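The Kadari fingers had been on since four in the afternoon, and Darius Lepik did not like them. They were squared off at the tip where the old Modetti pair had been rounded, and he had to bring the arm in steeper to get the same bite on the cloth. He wrote that in the log under trial 8 and left the score blank.

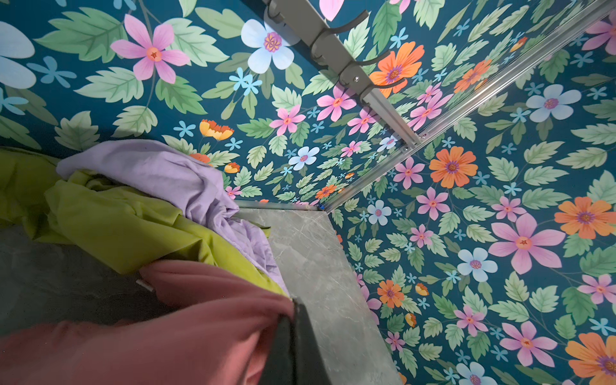

Kadari finger on the pink, trial 8

The rule at Mollbridge was 50 trials per gripper, same cloths, same wallpapered booth. After that the numbers went to Avotiņš, who paid the rent and wanted one name at the end of it. Darius had already logged 2,927 closes that January. He had stopped seeing the flowers.

He set the force down a notch and ran it again with the right arm. The left arm waited over the floor with its finger pointed at the small cream cloth. The fans in the controller came on. He ate half a sandwich and watched the current trace climb and flatten.
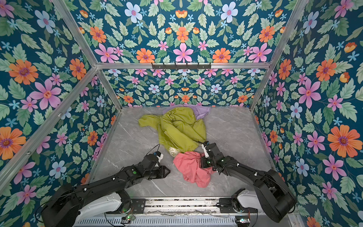
Avotiņš wrote back at nine that the force figures meant nothing to him, and could Darius please just say which one he would buy with his own money.

Darius typed Modetti, then deleted it. The Modetti pair had cost 500 more and slipped on knits. He pulled up the wrist camera and lined up another close, lower this time, with the lavender heaped behind the pink.
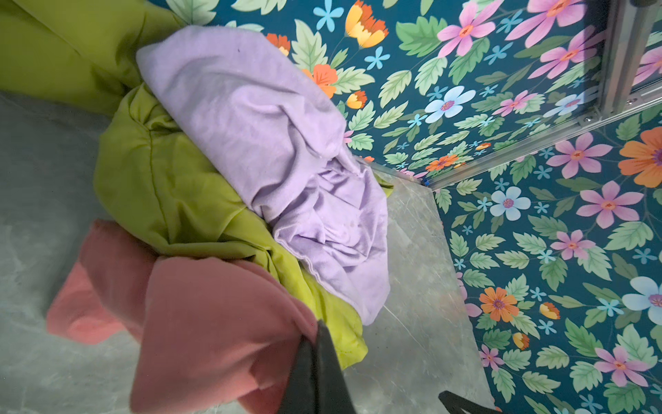

Wrist camera, trial 9, lower approach

He typed Kadari, read it over, and left it unsent while he set up trial 10.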